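Budgeting for an Extra Pair of Hands

Wednesday | By the Podell Home & Workshop desk
Print this article | E-mail this article

If you have ever bought a cooker and only afterwards measured the doorway, you will know how the people at Bunting felt when they began pricing a robot arm for their trial kitchen. The arm itself was the easy part (well, easy-ish!), and it was all the other bits that crept up on them.

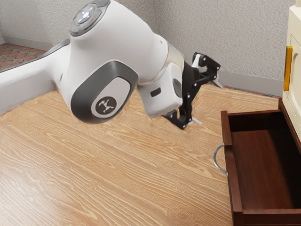
Their advice is to set aside almost 25 per cent of the whole budget for fitting, training and spare finger pads, and to plan the job on a computer before signing anything. Bernov, a small planning firm, charges £900 for that, and Bunting reckon it was money well spent.
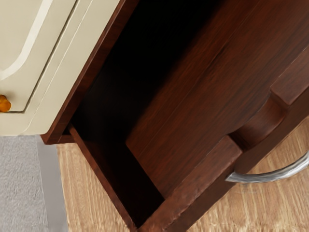 Drawers are a good place to start, as every make pulls a little differently, and a handle swap at £300 for the room may save you a dearer gripper later on. Do ask about the service plan too. Brinduvo quoted them £200 a visit, travel included, and they were glad to have that in writing. 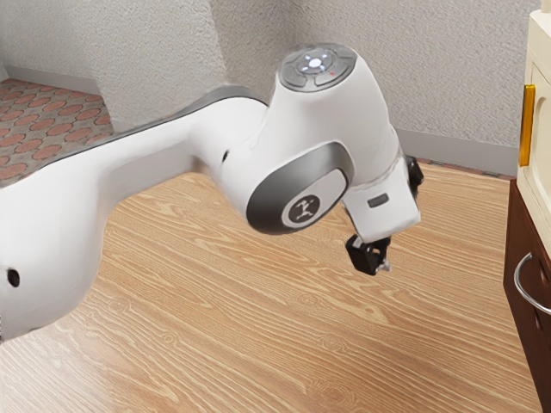 The arm over the wooden floor, gripper empty, with the brown cabinet to the right.

Bunting will place their order in August.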